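**Garment Handling: Recording Update for March**

The Unham studio has completed the first stage of recording for the garment handling project, carried out jointly with Batier. The purpose of the work is to gather examples from which a learning system can be taught to pick up, separate and put away everyday clothing and household cloth.

The target for the first stage was 1,352 usable examples. The studio delivered 1,494. The full collection is planned at 4,000, and the remaining examples will be recorded at the same site under the same instructions.

Each example begins with a mixed pile of cloth on the table and two baskets beside it. The items are to be taken from the pile one at a time and placed in the basket named in the instruction. Piles are made up again before every attempt, so that no two starting arrangements are alike — a requirement Batier set at the outset. Attempts in which an item is dropped are kept and labeled as such.

Liya Woldemariam, who leads the recording team, has revised the written instructions in 3 places. The changes concern how tightly a pile may be pressed together, when a basket must be moved, and how an operator should mark the end of an attempt. Staff who trained under the earlier version should read the new one before their next session.

Labeling is being done by the Nakajima office. Files should be sent there at the close of each working day, together with the session sheet. Sheets without an operator code will be returned to the studio, and the examples will not be added to the total until the code is supplied.

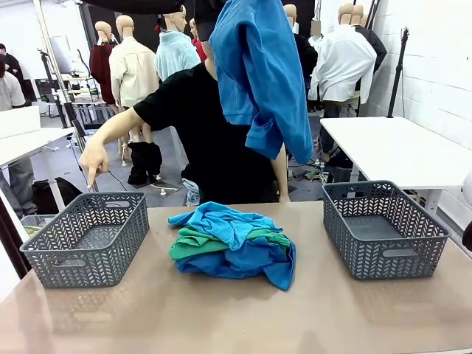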